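Garment hanging (robotics)

Garment hanging is a manipulation task in which a robot puts a piece of clothing onto a hanger. It is used in research on deformable objects, meaning items such as cloth, rope and bags that change shape when handled. The task normally requires two arms, one to hold the garment and one to guide the hanger into the neck opening.

Method

Early systems planned each motion from a fixed model of the cloth. These worked on flat, stiff fabric but failed when a shirt folded over on itself. Later work trained a control policy from recorded demonstrations. The Soriano method, described by Zlata Onyshchenko in a report dated 5 December 2019, belongs to this second group. It splits the task into 3 stages: lifting the garment, inserting the hanger and settling the shoulders. A separate policy is trained for each stage, and a small classifier decides when to move from one to the next.

Training used 2,671 demonstrations of 18 garments. Views from the head and from fixed cameras were recorded together — the head view shows the collar and hanger at close range, while the fixed view shows the pose of the whole body.

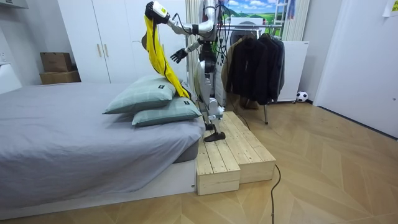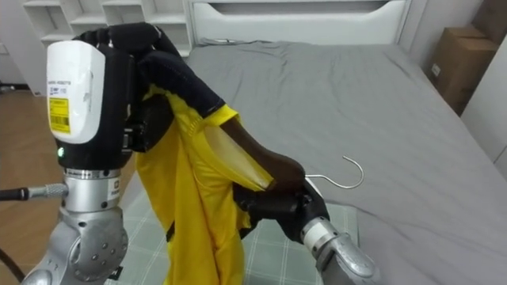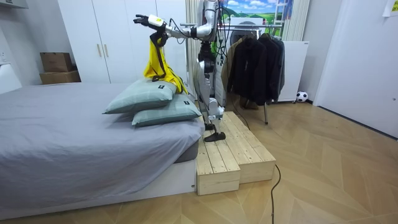
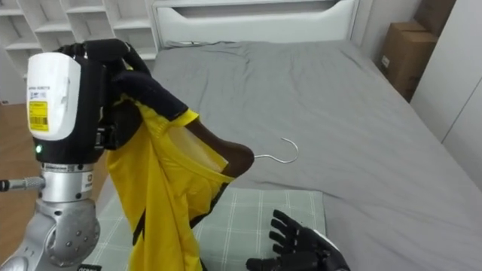
A humanoid robot handling a yellow garment beside a bed, in fixed-camera views (first and third) and head-level views (second and fourth).

Results

The report found that insertion was the hardest stage. Most failures came from the hanger catching on the inside of the collar. Allowing up to five new attempts at insertion raised the completion rate more than adding further demonstrations did. Thin fabrics were harder than thick ones, as the neck opening tended to close when the grip shifted.

Related work

The Plellano group repeated the tests the following June with a different hand and reported similar results for shirts, but lower ones for jackets. Preteck and Ornside have used the same three stages in work on folding, with the insertion policy replaced by one for aligning sleeves.

See also: cloth manipulation, learning from demonstration, bimanual control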